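Sourdough in a cold kitchen – what's working for you?
Forum: Bread and Baking > Starters and Levain

crumbly_nosipho
I've been baking sourdough since last February and I've finally had a loaf I'd happily give to somebody else! Big open crumb, proper ears, a crust that crackled for ages on the rack. My kitchen is freezing in winter so I'd more or less given up on it until spring. What changed was leaving the dough out overnight, the whole night, and not touching it until 7 in the morning. I'd been rushing it all this time. Anyone else doing long, cold bulks? I want to hear everything – flours, timings, the lot.
Nosipho Steyn

ryebread_rab
Lovely to read this. Same approach here, except I use 40 per cent wholemeal and it moves a lot quicker than white. You may find the overnight is too long once the weather warms up.

Brandusa_V
Congratulations! I'm going to disagree a bit though. A cold kitchen is fine for flavour but I think you get a weaker dough if the starter goes in sluggish. I feed mine twice before mixing and keep it on top of the boiler, and only then let the dough sit somewhere cool. My starter is called Minja and she gets better treatment than I do.

ryebread_rab
Twice? That's a lot of flour down the sink. One feed the evening before does me perfectly well.

Brandusa_V
It doesn't go down the sink, it goes into crumpets! Discard, pinch of salt, bit of bicarb, hot pan. My kids would riot if I stopped.

oldtin
I'm with Rab. 2936 posts on this forum and I must have typed "just wait longer" in half of them. Look at the dough, ignore the clock. If it's domed and wobbly it's ready.

crumbly_nosipho
Crumpets, yes please! Brandusa, could you post amounts? And oldtin, I did watch it this time, it had bubbles all round the sides and wobbled like a jelly when I nudged the bowl.
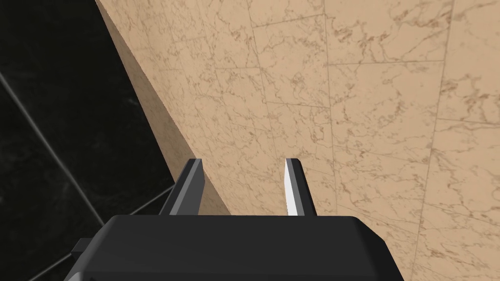 The other thing I changed was the shaping. I used to wrestle with it until it tore, and now it's one gentle fold from each side, roll it up, into the basket and leave it be. So much less mess as well.

oldtin
Good. Most people overwork it at that stage.

Brandusa_V
I still like a tight shape, mine spread like pancakes otherwise – but then my dough is wetter than yours by the sound of it. Crumpets: a mug of discard, half a teaspoon of bicarb, pinch of salt, pinch of sugar. Grease the rings well.

ryebread_rab
Fine, I'll try the crumpets. Still only feeding once.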